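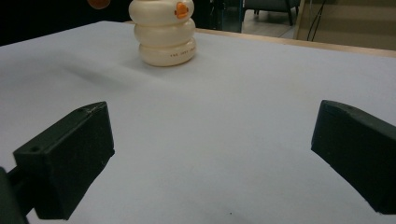 Working at the Pelier handling tables: your questions

Since we opened the tables in May, Radoslava Hudec and I have been stopped in the hallway with the same handful of questions, so we finally sat down and wrote out our answers. If yours is missing, come find either of us. We really do like talking about it!

Will I be on the tables all day?
No. A shift is 2 hours, and after that you go back to your regular packing line. You can ask to skip a week if your wrists or shoulders would be happier for it, and you don't need to tell your lead why.

What do I do there?
You hold a gripper in each hand and move everyday things the way the Zoketti arms will later have to move them: brushes, cups, baby toys, whatever comes through returns. The arms learn from recordings of your movements, so the way you pick something up matters more than how fast you do it.
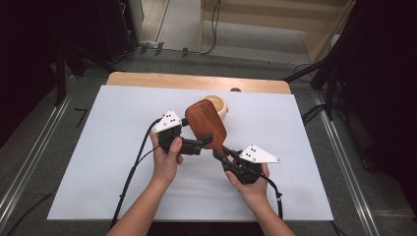 Odd shapes take patience, and a long handle can be the devil to keep steady until you find your spot. Most people settle in by their second shift. We have 598 recordings so far from the Paredes building alone, and plenty of those include a fumble or two, so please don't fret over yours.

Is this going to take my job?
We would rather answer this one plainly than nicely. The returns sorting job will change, and by next spring there will be fewer people doing it by hand. All 89 of us on the floor have a written promise of another post at the same pay, and Julián Aguirre in the people office can show you your copy.

Do the recordings rate me?
They don't go into your review, and your lead can't open them. They are saved under a shift number. 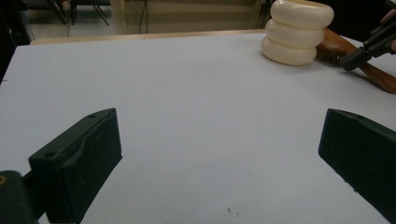

If you want one of yours removed, write the shift number on a slip and leave it with Julián before the end of the week.

Can I learn to look after the arms?
Yes, and we hope you will. The Pronent course is open to anyone on the floor, in paid hours, and you don't need a technical background. Sign up at the front desk.

Last updated 13 November 2025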